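Nurnis Collection Cell – Demonstration Recording Station for Single-Arm Manipulation

Product overview

The Nurnis cell is a tabletop station for recording teleoperated demonstrations with one robot arm and a two-camera setup. It is sold to teams that train manipulation policies and need a steady supply of episodes from the same fixed geometry. The cell ships as a kit and is assembled on site by the customer or by Dirkemdale field staff.

Each episode is stored as one folder containing synchronized video, joint positions, gripper state and a plain text task label. Video and joint data share a single clock. Episodes are closed by the operator with a foot pedal and marked keep, discard or review before the next one can start.

Recording mode: household objects

The household set covers 17 task templates, including grasp, lift, upright placement, tip and hand-over to a marked zone. Bottles have their own template group. Transparent walls and a changing liquid level give depth sensors trouble, and policies trained only on opaque objects tend to close the fingers too early or too high.

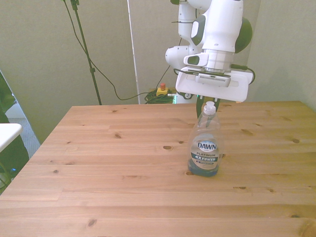
Bottle template, fingers at the top of the bottle, from two camera positions.
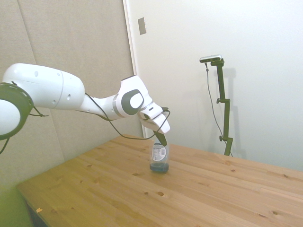
Can the cell record a failed grasp, or are failures dropped?
Failed grasps are recorded in full and kept by default. The operator marks the episode as discard or review, and the folder stays on disk until it is removed by hand. Most customers export failures as a separate split.

Session planning

A trained operator should plan on 12 episodes per object pose before moving the object. The pose sheet supplied with the kit lists start positions in recording order. A complete bottle set is 900 episodes and can be divided between 2 operators if both have passed the same calibration check. Operator ID is written to every episode – this field cannot be left blank.

Camera calibration is repeated at the start of each session and after any contact with a stand. The software compares the new result with the stored one and blocks recording if the difference is out of tolerance. Clearing the block requires a supervisor login.

Export

Episodes are exported with the Malhotra converter, included in the license. The converter resamples joint data to the video rate, trims idle time at both ends and writes a manifest. Raw folders are left unchanged. Depth is exported unfiltered; hole filling is available as an option but is off by default.

Not included

Robot arm, workstation computer and task objects. A list of supported arms and grippers is available on request.

Known limits

Version 2 of the recording software does not support two arms on one clock. Support is planned for July. Customers with dual-arm tables should stay on the Plikport recorder until then.

Ordering and support

Sales: Nosipho Magagula
Integration and arm compatibility: Svetozár Michalík
Page last revised 2026-02-23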